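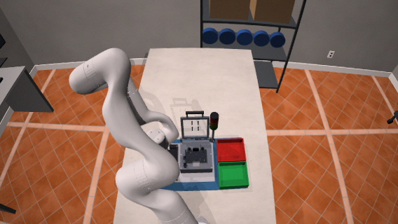 ## 4. Installing the game and moving your save data

This section covers installation of Dirgate from disc or download, the first start, and the transfer of save data from an older console. Network play is covered in section 5. Controller mapping is covered in section 6.

### 4.1 Before you start

Check the following items before you insert the disc or start the download.

- The console has the latest system software.
- You are signed in with the user profile that will own the save data.
- The storage drive has enough free space. The amount needed is shown on the store page, or on the back of the case for the disc edition.
- Any earlier test version of Dirgate has been removed. Test saves can't be read by the release version.

**Note:** The free space shown in the console menu doesn't include space held for updates. If the install stops at the "Preparing" stage, free up more space and start it again. You don't need to delete the partial install first.

### 4.2 Installing from disc

The boxed edition contains two discs, marked Data and Play.

1. Insert the Data disc. The install starts by itself. If it doesn't, select the disc icon on the home screen and choose **Install**.
2. Wait for the prompt to change discs. The progress bar may stay in one place for several minutes near the end of the copy.
3. Remove the Data disc and insert the Play disc.
4. Choose **Continue** when the prompt appears.
5. Leave the Play disc in the drive. It must be present each time the game is started.

**Caution:** Don't eject the Data disc while files are being copied. If the copy is interrupted, the console may list the game as installed when parts of it are missing. Delete the game and begin again from step 1.

### 4.3 Installing from download

1. Open the store and go to your list of purchased games.
2. Select **Dirgate**, then **Download**.
3. Select the language pack you want. One pack is included by default. Others can be added later from the game's main menu.
4. Start the game when the **Ready to play** label appears.

The label appears before the download is complete. At this point the prologue and the Gimomton chapter can be played up to the ferry crossing. The game then holds at the dock until the remaining files have arrived. Progress is saved at the dock, so the game can be closed while you wait.

**Note:** Downloads continue in rest mode only if the console is set to stay connected to the internet. The setting is in the console's power menu and is off on some models.
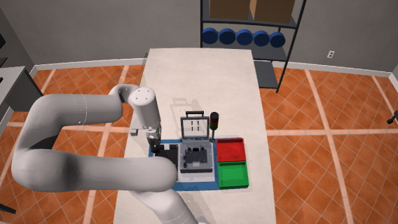 ### 4.4 First start

On first start the game builds a shader cache. This takes place once after the install and again after each major update.

1. Start the game and wait at the title screen. A small wheel in the lower corner shows that the cache is being built.
2. When the wheel disappears, press any button.
3. Set the brightness. Move the slider until the left symbol can barely be seen.
4. Choose a text size. The default size is Medium. Large is better suited to a screen viewed from across a room.
5. Choose whether to sign in to a Skirix account.

The Skirix account is optional. It's needed for cross-console saves, shared camps and the photo album. The story can be played from start to finish without one.

If you skip step 5, you can sign in later from **Options > Account**. Local saves made before that time aren't uploaded until you load each one and save it again.

**Caution:** Starting a chapter while the cache is still being built is allowed, but it can cause short pauses and missing ground textures. Both clear up when the cache is complete.

### 4.5 Save slots

Each user profile has 10 manual slots. The game also keeps three autosaves, which it writes in turn, always replacing the oldest.

Autosaves are written:

- on entering or leaving a town
- on making or breaking camp
- at the start and end of a story mission
- after a purchase from a stable or gunsmith

Autosaves aren't written during pursuit, on a moving train, or while the weather is changing in the high passes. A manual save is also refused in these cases, and the Save option is shown in gray.

To protect a manual slot, highlight it and hold the menu button until the lock symbol appears. A locked slot can't be overwritten or deleted until it's unlocked in the same way.

### 4.6 Moving saves from an older console

Two methods are available. Use the account method if both consoles can go online. Use the drive method if either one can't.

**Account method**

1. On the old console, update Dirgate to the latest version.
2. Sign in to your Skirix account.
3. Load the save you want to move, then go to **Options > Account > Upload save**.
4. Wait for the message "Upload complete" before you close the game.
5. On the new console, sign in to the same account and choose **Download save** from the title screen.
6. Pick an empty slot.

Only one save is held online at a time. To move more than one, repeat steps 3 to 6 for each save.
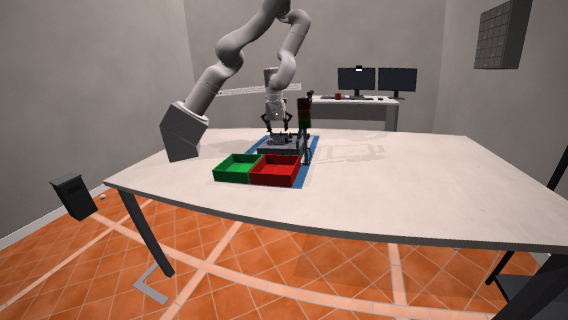 **Drive method**

1. Format a USB drive on the old console. Formatting erases everything on the drive.
2. Go to the console's storage menu and copy the Dirgate save folder to the drive.
3. Connect the drive to the new console and copy the folder to system storage.
4. Start the game. The title screen shows **Convert saves**.
5. Select **Convert saves** and wait until the title screen returns.

Conversion goes one way. A converted save can't be opened on the older console - keep the drive as a backup until you've checked the result.

**Note:** Horse names with accented letters may be shown with blank spaces after conversion by the drive method. Rename the horse at any stable. The horse's bond level isn't changed.

### 4.7 Add-on content

Add-ons must be installed before a save that uses them is loaded. If the Bhardwaj Trail add-on is missing, the game shows a warning and offers two choices.

- **Load anyway** moves the player to the nearest base-game town and places add-on items in a locked chest. The chest opens when the add-on is installed.
- **Cancel** returns to the title screen with no change to the save.

Codes for add-on content are entered in the console's store, not in the game. Codes are tied to a region and must match the region of the base game.

### 4.8 Common problems

**The Play disc isn't recognized.** Restart the console with the disc out of the drive, then insert it at the home screen.

**"Save data belongs to another user."** The save was copied under a different profile. Sign in with the original profile and repeat the copy.

**The game holds at the ferry dock.** The download isn't complete. Check the download list. If it shows an error, pause the item and resume it.

**"Upload refused."** The online save is newer than the local one. Choose **Compare** to see the play time of each, then confirm which to keep. The online save server is down for upkeep early each Sunday, and uploads made then give the same message.

**No sound in cutscenes.** Set the console's audio output to stereo, start the game, and then switch back to surround.

Section text: Vikas Dhillon. Technical check: Ramesh Bhatia. Revised September for the second update.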